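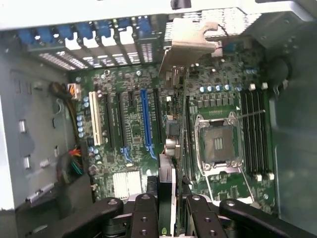
The tomato bed behind the house was replanted in April, following two seasons of poor yields. The previous layout placed 13 plants in a single row along the fence, where the lower leaves received little light and blight spread quickly.

The new arrangement sets the plants 30 inches apart in two staggered rows. Compost was worked into the soil to the depth of a spade, and a layer of straw was applied after the first true leaves appeared. Marigolds from Reet Kivi occupy the south end.

Watering is carried out before 8 in the morning, at the base of each plant. Side shoots are removed weekly. The basil, which was sown at the same time, has been slow to emerge and will be sown again in May.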